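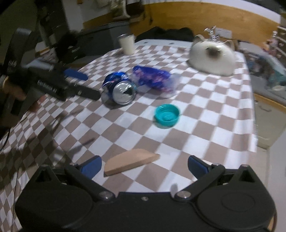

*The checked tablecloth, with a few small things from around the house.*

21 January 2023

I've been on the mailing list of a little river group called Kurnus for longer than I've been on speaking terms with my own superannuation, and every summer they send out a letter asking members what they think the group should do next. I usually tick "more planting days" and get on with my life. This year I wrote four pages by hand, and then my wrist hurt, so I'm putting the rest of it down here where anyone can argue with me.

My opinion, for what it's worth, is that we should stop spending money on planting trees and start spending it on paying somebody to look after the ones already in the ground.

I know! I love a planting day. I've been to 16 of them and I still get a bit of a thrill when the trays come off the ute and everyone's fighting over the good mattocks. There's a sausage, there's a photo, somebody's kid falls in the creek. And you go home with dirt in your ears feeling like you've done something for the planet, and I don't want to be snooty about that feeling, it's the reason half of us ever joined anything.

But go back in July and walk the same bank. I did that last winter with Renata Fuentealba, who started on the Kunance reach years before me and can tell a dead bottlebrush from a sulking one at twenty paces (I can't). We were walking the stretch behind the old Moldovan orchard, where we'd put in 90 seedlings the autumn before, and we found 11 of them alive. The guards had blown over, the kikuyu had gone straight through the weed mat, and something had been having a lovely time eating the tops off the wattles. Renata didn't say much. She pulled up a stake, knocked the mud off it and put it under her arm to use again.

What bothered me most was that none of this was going to show up anywhere. The grant we'd had for that site paid for plants in the ground, and the plants had been in the ground, briefly, so the report was glowing. I helped write it! It had a lovely map. Nothing in the paperwork asked us how the bank was looking a year later, and if it had, there'd have been no money left to go and find out, let alone to fix it.

Now, when I raised this at the last meeting, Arnout Mertens said what people always say, that funders want something new and you can't get a cheque for weeding. And he's right, mostly. I've read enough application forms to know that "maintenance" is the word that makes an assessor's eyes slide down to the next one in the pile. It sounds like what you do to a lawnmower. But I think we give in on that much too early. We write the application we think they want, they fund what we asked for, and then everyone agrees that's all they'll ever fund.

Hugo Hoarau runs a tiny outfit called Norska, up the valley, and he went the other way. He told his donors he wouldn't plant a single thing for two years. He hired one person, part time, and she walked the same bank every fortnight with a brushcutter and a bag of stakes. He lost a few supporters over it, and one bloke wrote him a really quite rude letter. But I've been up there, and you can't see across the creek anymore, it's that thick, and there are things coming up in the shade that no human being put there. If you give a bank some cover and keep the grass off it, it'll do a fair bit of its own planting, and it's a lot cheaper at it than we are.

The other objection, and I think it's the better one, came from Jacqueline Lacroix. She said that if you pay someone to do the looking after, the rest of us will drift off, and then you've got a contractor and a bank account where you used to have a community. I've gone back and forth on that one all week. I don't have a proper answer. People do like to be needed, and I'd hate for us to turn into a group that just sends out a newsletter.

What I'd say back is that we could need people differently. Adopt a stretch, say 15 metres each, and visit it whenever you like — on the way home from work, with the dog, with your grumpy teenager. The paid person turns up for the heavy stuff and rings you if your patch is in strife. You'd get to know your own trees, which I can tell you from experience doesn't happen when you've stuck them in at speed and gone off looking for the sauce.

Anyway, the letters are due back by the end of the month, and if you're a member and you've still got yours on the fridge, please fill it in, even if it's to tell them I'm wrong. I'll be down at the orchard stretch next Sunday from eight with spare gloves and a thermos, pulling kikuyu.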